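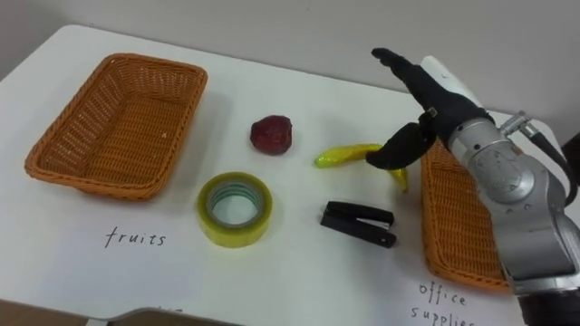

Manchester, 23/03/2019

Fruit in one basket, office supplies in the other. I have spent enough of my working life in packing rooms to know that this is a job, and that people get paid for it, though not much. Plullent, which sends snack boxes and desk stationery to 281 offices in the north of England, now wants a humanoid to do it. The staff were told at a meeting in the canteen. The word used was "support".

I'm not against machines. I drove a forklift for years and I wouldn't go back to carrying pallets by hand. But I have sat through a lot of these meetings, and the speech is always the same. The robot takes the dull part, the people move up to something better. When Letay Asfaw asked what the something better was, she was told it was being scoped. She has packed boxes at Plullent since the firm had two vans.

Sorting is dull for the first hour, I'll give them that. After that it's a lot of small decisions. A banana that is fine on Tuesday's round will be brown by the time it gets to Carlisle, so you swap it. A stapler goes back on the shelf if the jaw feels loose. None of that is written on the basket. The basket just says what goes in it, and that is all the robot is being asked to learn. 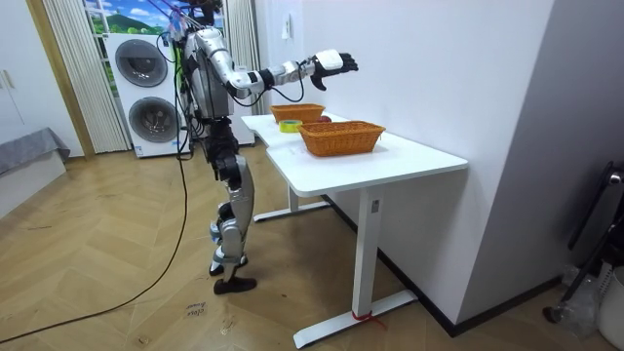

Then there is the question of who looks after the thing. It has cables, and cables need watching when there are trolleys about. Someone has to lay the items out, write the labels and put everything back for the next go. At Plullent that will be Ekkachai Somboon, at his present grade. Under the plan as I've seen it he is still expected to pack 173 boxes a shift, down from 200. So the machine has to make up 27 boxes before anyone is a penny better off, and Ekkachai has to do a technician's work for a packer's money.

Jad Rawashdeh, who runs operations there, told me I was being gloomy and that nobody will lose their post. I believe he means it. I would believe it more if it were in writing and had a date on it later than May, when the agency contracts come up for renewal. Agency packers don't have posts to lose. They just stop getting the text message.

What I'd ask for is dull too. Put the new grades on paper before the robot goes on shift. Pay for the minding. Let Letay say when it's good enough, as she is the one who'll get the phone call about the fruit.

Karim Chidiac

Filed under: Opinion | Work & Pay | Automation

We use cookies to remember your settings and count visits. By carrying on you agree to this. Accept | Manage cookies

Contact us | © 2019 Dokach | Back to top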